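Zeltar open day, November 2019

Went to the Zeltar open day at the Zastavley building. Most of the morning was simulation, which suited me. Réjean Kennedy ran the kitchen demo and took questions while it loaded.

The task is pick and place on a countertop. Start poses are randomized per episode, 100 episodes per batch, and the planner is Curix with the stock collision margins. He had 833 episodes logged before we came in. Grasp failures were mostly on the tall cartons; he blamed the friction values and showed us the config file.

Physics step and render step are decoupled. I asked about contact jitter and got a straight answer: it exists, and they filter it.

Views from the simulated kitchen:

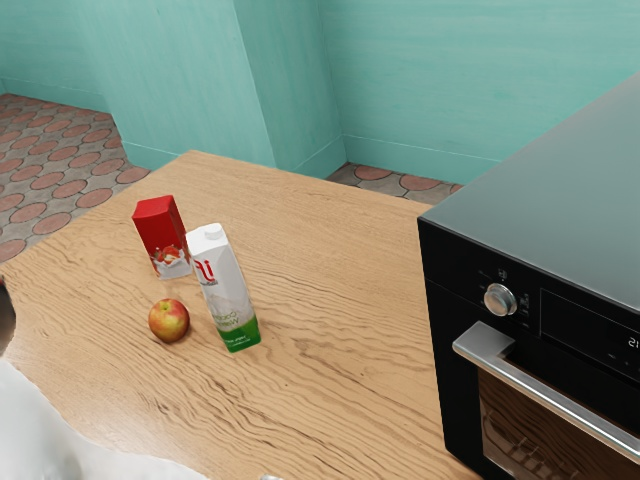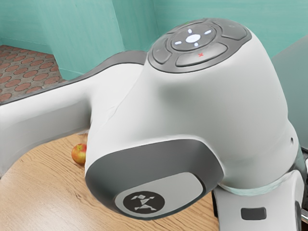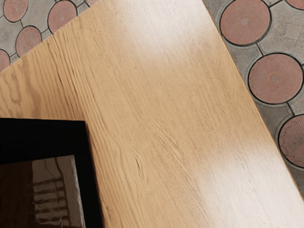
Render load was the other topic. Marchand, the scene format they use, keeps textures and collision meshes in separate files, so a floor can be swapped without touching the physics. A cold load took 17 seconds on the demo machine, a warm one 11. I would like to see that on a laptop.

They plan a second session in March with hardware. I signed up.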